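Facilities and Room Setup, Unit 4: Folding and nesting chairs
Course handout, revised September
Instructor: Katherine Huanca

Read this before the practical. Bring it with you, since the checklist on the last part is what you will be marked on.

1. What kind of chair this is

Training rooms change layout often, so many of them use a chair that sits between an office chair and a stacking chair. It has casters, armrests and a padded seat, and the seat flips up so that chairs can be pushed into one another in a row. In the trade this is called nesting. A nesting chair does not fold flat like a card table chair. The legs stay where they are and only the seat moves.

Before you touch the seat, look at the chair from behind and above. Find the rail, the armrests and the joints where the legs meet the frame. Put your hands on the frame or the back when you move the chair. Armrests on older chairs work loose if they are used as handles.
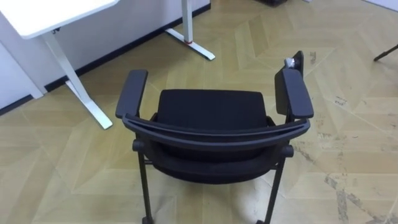
Check the floor next. Casters pick up hair, thread and grit, and on a wood floor the grit leaves scratches. Turn one chair in each row over and clean the wheels with a dry brush. Keep cables out of the path before you roll anything.

2. Flipping the seat

Stand behind the chair, with one hand on the top of the backrest. Lift the front edge of the seat with the other hand until it stops. Do not force it past the stop. If it sticks, look for something caught at the hinge — a pen, a bit of tape, a folded handout.

A seat left halfway is the most common fault in the practical. It will not nest, and the next person may sit down without looking. Either put it fully up or fully down.

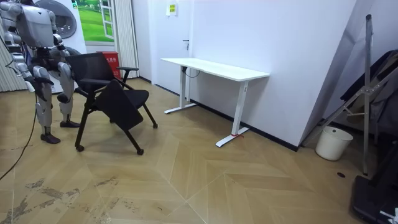
Segundo Chávez would add that the backrest needs the same attention as the seat. Mesh snags when chairs are shoved together at an angle, he told last year's group, and at Sollisbridge they had to replace 300 backs before anyone changed the way the rows were pushed in.

3. Checklist for the practical

Path clear, cables moved
Casters clean and turning
Seat fully up before nesting
Chairs pushed in straight, one at a time
No more than 2 rows along any wall
Doors and fire equipment left clear

Write up any damaged chair on the Skuden sheet and set it apart from the rows.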